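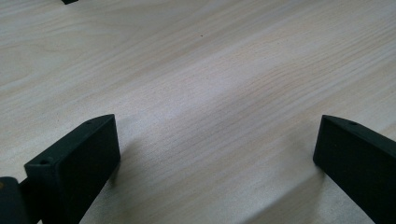 Reet Avotiņš wanted to know whether a pale wooden table is a daft choice if you're going to stand drinks on it, and that's the question I get more than any other, so it can go first. No, I don't think it's daft. You'll get rings on it if you let glasses sit overnight. I wipe mine with a barely damp cloth, along the grain, and then go over it with a dry one (an old T-shirt does nicely). I've had pale wood at home in Birnstead for years and I'm still fond of it!

Do you use coasters?

When I remember, so mostly when there are guests. My favourites are the felt ones I bought in Dultau one August – I came home with 25 of them, don't ask. They go in the wash at 30 and dry flat.

What should I do about a ring that's already there?

Leave it alone for a day first. Plenty of the white ones fade by themselves. If it hasn't gone, try a little furniture wax on a soft cloth, somewhere out of sight to begin with, and please don't go at it with the scratchy side of a sponge. I did that once and had to live with the patch.

Which drinks do you worry about?

Coloured ones, mainly. Water I can ignore for a bit, but anything bright gets mopped up straight away, and I'd sooner have it on a tray or a grey worktop than on bare wood. 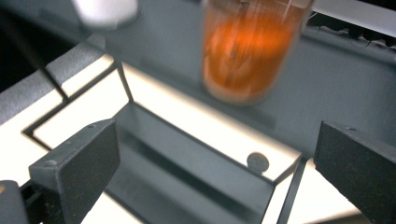 Orange is a lovely colour in a clear glass, mind you, and I wouldn't give it up for the sake of a table. I just fill the glass a bit lower than I used to and keep a cloth within reach.

Clear glasses or coloured?

Clear, every time. You do see every smear, so I rinse them in hot water and dry them while they're still warm.

Can I send you my own question?

Please do! Darius Navickas wrote in on 11 April 2022 asking about candle wax on oak and I still owe him a proper answer – it's coming, Darius. Use the form at the bottom of the page and tell me what finish your table has, if you know it.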